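Rillau Packing Bench Guide
Section 4: Setting Up and Living With the Belt
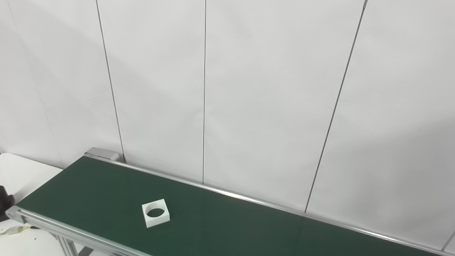
By now you have finished Section 3 and forgiven us for it. The belt is in place, the legs are bolted, and the spare washers are in a drawer where they will stay until the building is sold. What remains is getting the thing level, straight and clean.

1. Switch off at the wall and hang your tag on the plug. Write your name on the tag. "Me" has been tried.

2. Lay a spirit level across the belt at the infeed end, then again at the outfeed. Adjust the feet until both readings agree. Expect to visit each foot twice.

3. Leave a gap of 60 mm between the side rail and the wall. Labels will fall down there anyway, but with 60 mm you can get them back.

4. Wipe the rail from end to end with a dry cloth. Check for burrs using the cloth and not your thumb.

5. Clean the belt with warm water and a little dish soap. Rinse, then let it dry completely.

CAUTION: Do not use solvent on the belt. The Skastalgate site did, and bought a new belt in November.

6. Plug in and run the belt empty on speed 2. Stand at the outfeed and watch the edge. If it drifts toward the rail, give the tracking bolt on that side a quarter turn and wait. The belt takes several laps to respond. People who give it another quarter turn while they wait get to start over.

7. Once it runs true, tighten the lock nuts and enter the date in the log.

Note: Light streaks on a dark belt are usually just the ceiling lights. Move your head before you reach for the soap.

Note: The belt is not a shelf, a seat or a way of sending coffee to Celina Krawczyk at the far end. She has asked us to put this in writing.

Replacement lock nuts are part 461 in the Eltiteck catalog. Order more than you need.

Revised August 12, 2025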